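Folding muslins and gauze cloths – do you bother?

Forum: Laundry and Linen
Page 1 of 1

Olteo
13/07/2024

Sorting out the airing cupboard and I've got to the white cloths. We have 39 of them, a mix of old baby muslins and gauze squares used for straining, dusting and wrapping bread. At the moment they live in a heap on the bottom shelf and half of them fall out when the door opens.

I tried folding in quarters and they won't stay square. The open weave shifts about and by the third fold the edges are nowhere near each other. Does anyone have a method that works, or should I give up and get a basket?

Surow

Do it on a table, not on your knee or the bed. Hold it by the two top corners and pull the edge straight before any of it goes down on the wood. If that top edge is straight the rest can be a mess and you can still sort it out. Then lower it, smooth from the middle outwards, and fold away from you. 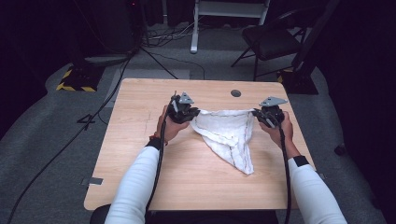 Top edge pulled straight, the rest still to sort out.

I fold in half, half again, then thirds. Thirds seem to slip less than quarters.

Baviveck

I'd say don't bother. I've got a drawer for mine and they go in as they come off the line. They're cloths. Nobody is going to inspect them and you'll shake it open to use it anyway.

Olteo

I take the point but I haven't got a drawer, I've got a shelf. The heap is the problem.

Surow – tried it on four of them just now. Better. The hemmed ones are fine. The ones with raw edges still go all over the place.

Surow

Raw edges will always do that. You can't line up an edge that's coming apart. Fold those by eye and tuck the frayed side into the middle so it isn't rubbing against the rest of the pile. Or hem them, if you've the patience.

Some of mine are stitched as well. There's one with a row of little cross stitches in blue and then red, and it puckers the gauze along the line. Don't try to press that flat with your hand, it won't go. Put the fold next to the stitching and leave the crease alone. 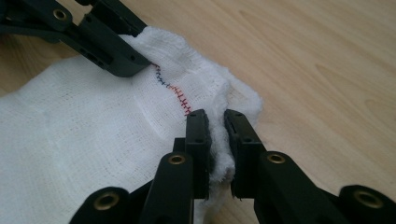

Salcedo

Disagree about leaving stitched ones puckered. If the thread was pulled too tight you can ease it along with a needle from the back, a bit at a time. Takes a few minutes per cloth. I did nine last January and they all fold properly now.

I also wouldn't hem raw gauze by hand. Zigzag it on the machine on a loose setting, or it drags.

Baviveck

That's a lot of sewing for something that wipes a worktop.

Salcedo

Mine are for jelly and soft cheese, so I'd like them not to shed in the pan.

Surow

Fair enough on the cheese. For dusting I'd still leave them. What heat do you iron at, if you iron?

Salcedo

I don't. Pull into shape damp, dry flat, fold the same day.

Olteo

Right, plan is hemmed ones in thirds on the shelf, frayed ones in a basket for Baviveck's method. I'll have a go at zigzagging a couple and see. Does the loose setting mean the tension or the stitch length?

Salcedo

Tension. Leave the length where it is to start with and try it on the worst one first.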